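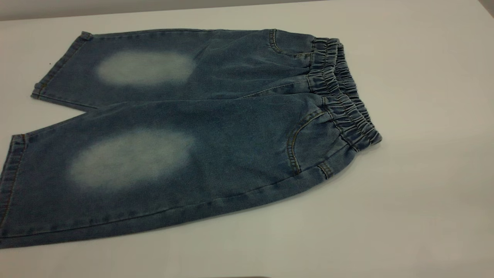
About Zavemell

Print this page | E-mail this page

We're a small company that teaches robots to fold clothes, and we've grown very fond of the job! Karthik Paul started Zavemell with two arms and a pile of his kids' old jeans, and children's denim is still where we try every new idea first (elastic waists, it must be said, have humbled all of us).

Our method, which we call Voma, learns from people. A person guides the arms through a fold, start to finish, and the software studies about 2,000 of those folds before it tries one by itself -- then we show it 30 garments it has never met. In April it folded all but 8 of them neatly, our best result so far, and we're happily picking through those 8 now.

If you run a laundry, or a lab, or you're simply curious, do write to us. We love a long letter.

Related
Voma: how we score a fold
Our work with Siriwardena
Visiting the Zernetti building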